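Reading time: 9 min

4. What changed on the floor

4.1 Before the grippers

Padwood packs and re-packs small returned goods for other firms. Cables, chargers, lamp parts, the odd kettle. Until last year all of it was done by hand at the long benches, and the returns team sorted by eye. The plan from Birnunwood (the parent firm) was to put arms on the two dullest benches and leave the rest alone. The arms had to be taught somehow. Management picked demonstration: staff do the job with a hand-held gripper, the recordings go to the Onuoha team, the arms learn from them.

So the first thing automation did at Padwood was make a new job. Short one, maybe. None of the staff had seen it coming when the notice went up, and the notice didn't say much. "Help us train the system, quiet room, normal pay." Three people signed up on the first day. Six more after the shift leads had a word.

We followed all nine. Interviews before they started, then sitting in, then interviews again once the arms were running on bench two. Notes taken by hand, typed up the same evening where we could manage it. Interviews were not recorded at the request of four of the nine and we then dropped recording for everyone, to keep things even. Quotes below are from notes and were read back to the speaker.

4.2 The work of showing

A demonstration is one pick and one place, or a short run of them, done with the gripper in place of the hand. Pick up the charger, turn it, lay it in the tray. Then again. The final set used for bench two was 955 demonstrations. Many more were made and thrown out, and the throwing out turned out to matter a lot to people, see 4.4.

It looks easy. First sessions were slow and cross. The gripper is wider than a hand and you can't feel the thing through it, or you can but late. Staff with years on the benches were often worse to begin with than the newer ones. Müzeyyen Aydoğan, longest serving of the group:

"My fingers know when a plug is turned the wrong way round. With this I have to look. I haven't looked in years."

Having to look was mentioned by every one of the older hands. Bench work at Padwood is done half by touch, talking to the person opposite. With the gripper, talk stops. Several said the quiet was the hardest part of the first fortnight. One brought a radio, which was then banned because sound goes into the recordings as well, and that ban was still being complained of in May.

Sessions ran up to 55 minutes. Longer was tried and given up, wrists mostly. The gripper isn't heavy for one pick. Chiamaka Dauda kept a tally of her own sore days in the back of a diary and showed it to us, and the shift leads later moved to swapping people at the half-way point. That change came from her diary. It is not in any of the project papers we were given.

4.3 Being watched, or not

Consent forms covered the recordings. They did not cover, in words anybody could follow, what the cameras in the room would pick up besides the hands. Two of the nine asked us about this and we had to go and find out. Faces are blurred before anything leaves the site. Voices are stripped. Fine. But people had already been in the room for weeks by the time the answer got back to them.

Views differed more than we expected. Apostolos Lambrakis didn't mind at all and said the benches had had cameras over them since the lamp thefts anyway. Others felt the room was a different kind of watching. On the bench a camera is there in case something goes wrong. In the room every movement is the product. A slip of the wrist that no supervisor would ever bother with gets marked on a screen by someone in Flundavton, where the Onuoha team sit.

Solange Godoy put it like this: "They don't watch me, they watch how I do it. I'm still deciding if that's better."

4.4 Rejected takes

Each demonstration was passed or failed by a reviewer. Fails came back as a number against a person's session, no reason given. This was the single biggest source of bad feeling in the whole project, bigger than worry over jobs at least for the early months.

A fail could mean a dropped item. It could also mean tracking was lost or a finger had got in the way or the tray was in the wrong place from the session before. To the demonstrator it all looked the same: you did it wrong. People slowed down to be safe, and slow takes were then failed for being slow. One of the nine left the room at this point and went back to returns. He did not wish to be interviewed a second time and we havent used his first interview.

Reasons were added to the fail list after the shift leads complained. A short code, then a word or two. Feeling improved at once, by all accounts. Interestingly staff then began arguing with the codes, and were sometimes right. A batch failed for "wrong orientation" had been laid exactly as the customer's own packing sheet asks. The reviewers had never been sent the sheet. After that Yetunde Uzor, who had raised it, was asked to sit in on the weekly call, and by the end she was writing the task instructions herself.

We'd point to this as the clearest skill change in the study. Knowledge that was in people's hands had to be said out loud, to strangers, and the people who could say it got a say in how the job was set up. The ones who couldn't, or who didn't want to, or whose English made the call hard going, got less of one. Pay for Uzor's extra work was not settled when we left.

4.5 With the arms running

Bench two now runs with an arm and a minder. The minder clears jams, re-seats trays, and takes whatever the arm won't pick. Mixed cables are still all hand work. Nobody has lost a job so far at Padwood; two posts that came free were not filled, and staff are well aware of it.

Minding is lighter on the back and duller. It is also lonelier, as there is one person where there used to be four. Staff who had been demonstrators took to it quicker than those who hadn't. They could tell from how the arm came in whether it was going to miss. Aydoğan claimed she could see her own turn of the wrist in it, the way she comes at a plug from the left. We can't check this. Two co-workers said the same without being asked, so for what it's worth.

Mood was mixed on whether they'd helped to do away with their own work. Some said so flatly. Lambrakis said the arm would have come with or without him and this way it came knowing how to do the job. Dauda thought demonstrators should be paid again each time the recordings are used at another site, and wanted that written down, so it is.

4.6 The room itself

Small point but it came up in most interviews. The room was set up as an office with the work fitted in round it. White walls, mesh-backed office chairs, blinds shut, a mobile whiteboard with a sheet of paper taped up. Staff used to standing at a bench found they were in a place that felt like it was for somebody else. Godoy called it "the meeting we never get asked to". Over the weeks it got more theirs, mugs and so on, and the talking crept back in between takes.

We asked for bench-height tables and a view onto the floor for any later round. The tables have been agreed. The view hasn't, there is no wall on that side it could go in.

Figure 3. Demonstration room, Padwood. Hand-held gripper in the foreground, V-shaped opening with black mesh padding; a person leans over it with a small device worn near the temple. Black-and-white square marker on the white board behind. Face obscured. 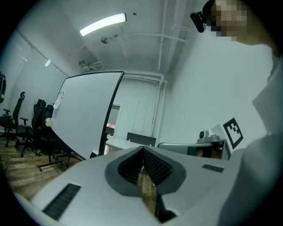 5. Limits of the study

One site, one firm, nine people and then eight. The bench two arm had only been running a short while at our last visit, so anything said in 4.5 is early. We did not speak to the reviewers at Flundavton, though we asked. No output figures are given as Birnunwood wouldn't release them.

Contact the authors | © 2019 | Back to top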